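Zwischenbericht Kleiderkammer und Musterzimmer Hastora
Berichtszeitraum bis Ende Mai
Vorgelegt von Pouran Tehrani, Projektleitung

1. Stand der Arbeiten

Das Musterzimmer ist eingerichtet und wird für die Aufnahme und Sortierung der Oberbekleidung genutzt. Bis zum Ende des Berichtszeitraums wurden 1023 Kleidungsstücke erfasst. Die Übernahme des Bestands aus Musdale ist damit abgeschlossen, die Lieferung von Lerico steht noch aus.

Jacken, Mäntel und Trikots hängen jetzt auf Bügeln an der Stange und werden nicht mehr in Kartons gelagert. Der Ständer aus verzinktem Stahlrohr hat eine obere und eine untere Querstange. Lange Stücke kommen nach oben, Trikots und andere kurze Teile nach unten. Die Reihenfolge nach Größen ist noch nicht durchgehend eingehalten -- das wird mit der nächsten Lieferung nachgeholt.
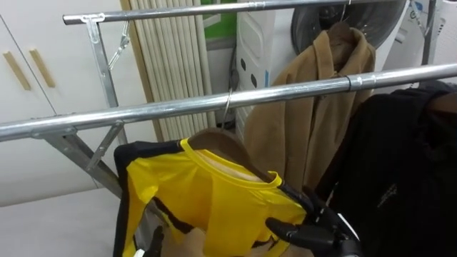
Abb. 1: Gelbes Trikot an der unteren Stange, dahinter ein kamelbrauner Mantel, rechts eine schwarze Jacke.

2. Ausstattung des Zimmers

Das Zimmer enthält ein Bett mit weißem Unterbau, einen weißen Kleiderschrank und den Kleiderständer. Das Bett ist mit einem glatten grauen Laken bezogen und dient beim Zusammenlegen als Ablage. Am Fußende steht ein zweistufiges Podest aus unbehandelten hellen Kiefernbrettern. Das Holz kam von Sproģis, der Zuschnitt erfolgte vor Ort. Eine Oberflächenbehandlung ist vorerst nicht vorgesehen.

Die beiden Kissen mit graugrün kariertem Bezug gehören zur Erstausstattung. Weitere Bettwäsche wird aus dem laufenden Budget nicht angeschafft. 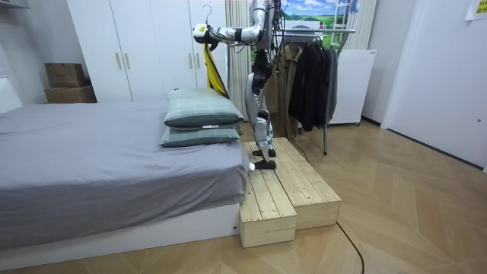 Abb. 2: Podest aus Kiefernholz neben dem Bett, darüber ein gelbes Kleidungsstück auf dem Bügel.

3. Mittelverwendung

Für Möbel, Holz und Bügel wurden 3683 Euro ausgegeben. Offen sind zwei Rechnungen, beide für Transport. Die Belege liegen der Geschäftsstelle vor.

4. Nächste Schritte

-- Lieferung Lerico annehmen und erfassen
-- 19 beschädigte Bügel ersetzen
-- Größenschilder an beiden Querstangen anbringen
-- Inventarliste mit dem Bestand im Kleiderschrank abgleichen

Der nächste Bericht folgt nach Abschluss der Inventur.

Kontakt | Impressum | © Projekt Hastora | Nach oben
2 Kommentare · 19 Mal geteilt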